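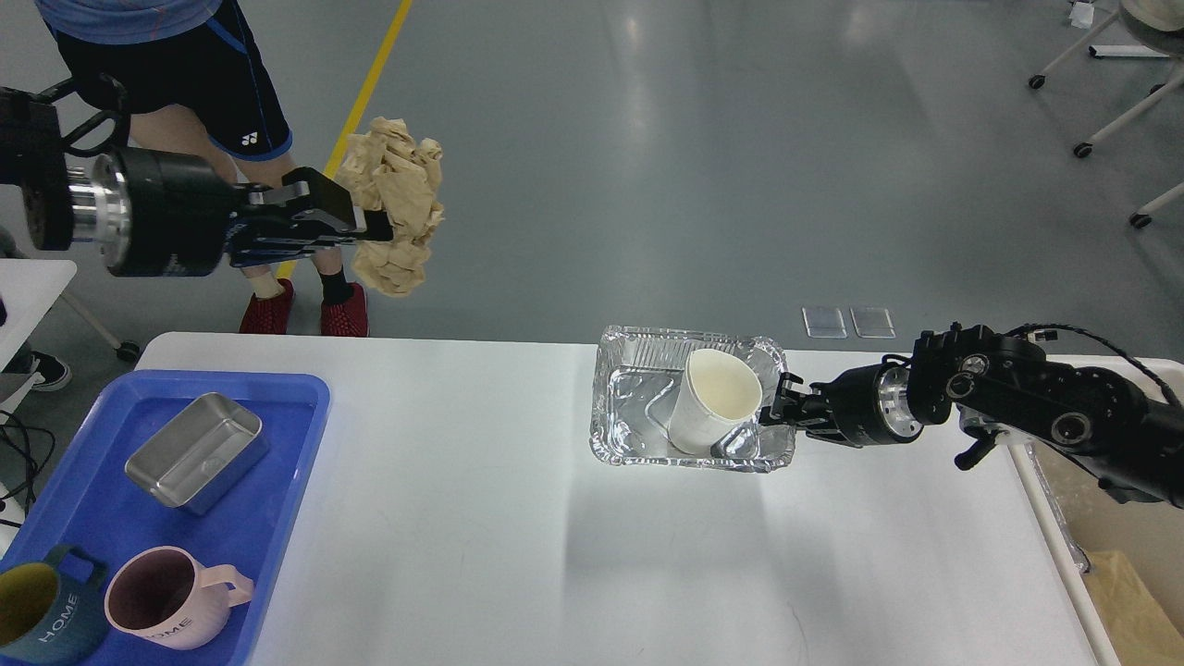

Keeping a crypto backup at home: storage tips for the kitchen and workshop

If you hold coins in your own wallet, the recovery words are the only way back in when the device fails. Most households keep them on a card in a drawer, and a drawer is a poor place for them. These tips cover the card, the device and the paperwork.

Writing the words down

Use a pencil or a pigment ink pen. Ordinary ballpoint fades, and gel ink runs if the card gets damp. Print in capital letters and number each word. Check the card against the device before you put the device away, and have a second person read it back to you only if that person is meant to have access.

Write on one sheet at a time, on a hard surface. A notepad keeps the impression of the pen on the page underneath. If you used a pad by mistake, tear off the next few sheets and burn or shred them.

Do not photograph the card. Phones copy pictures to online storage without asking.

Paper or metal

Paper is fine for small amounts. For anything you would miss, stamp the words into a stainless steel plate. Letter punches from the hardware store do the job. Practice on scrap first, tape a straightedge to the plate as a guide, and hit each punch once, hard. Two lighter blows leave a double letter.

Man-sik Baek wrote in to say that he stamps only the first four letters of each word. With the standard English word list that is enough to identify every word, and it saves a good deal of hammering. If you do the same, check that your wallet uses that list.

Aluminum is easier to mark but melts in a serious house fire, so stay with steel.
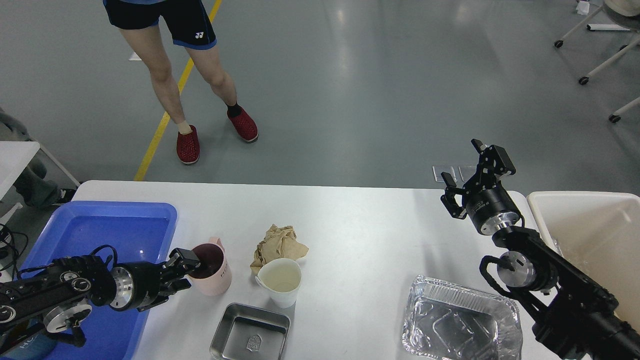 Where to put it

Avoid the kitchen. Steam gets into cabinets, and the space under the sink floods sooner or later. Keep away from the freezer too, where cards pick up frost and tend to get thrown out with old food.

A closet on an inside wall is dry and stays at an even temperature. Put the card or plate in a zip bag with a packet of silica gel, then in a plain envelope. Change the silica gel every April.

Keep a second copy at another address. My own is with my sister in Kurnbridge, sealed, with my signature across the flap.

The device

Store a hardware wallet away from the recovery words. Wipe it with a dry cloth only. Turn it on twice a year and install any updates, with the recovery words within reach in case it resets.

Label the cable. They all look alike after a year in a box. 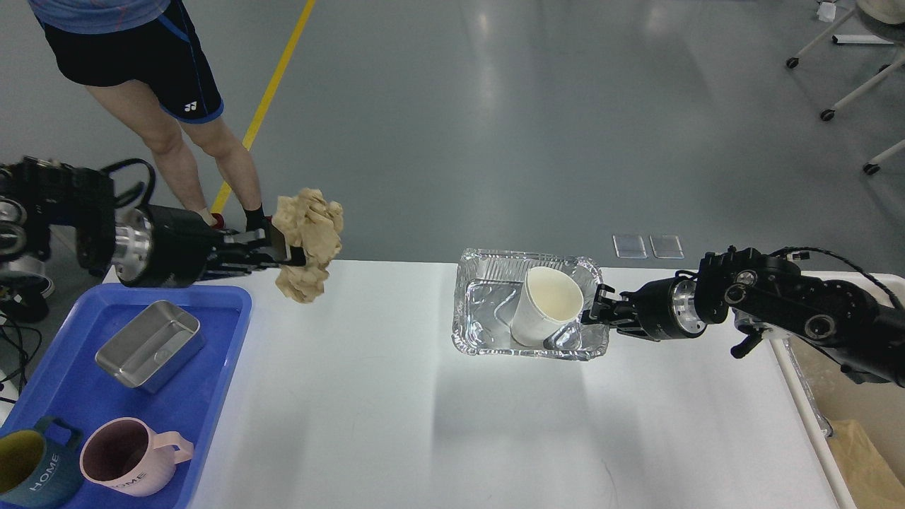
Crumpled paper and a foil tray.

Records

Keep a cheap notebook for purchases and sales: date, amount, price, fee. A 200-page one will last for years. Exchange statements can disappear when a company closes, so print yours every quarter and punch them into a binder. Never write recovery words in the same notebook.

Last checked 20/06/2022. Corrections to Sarla Awasthi, household pages.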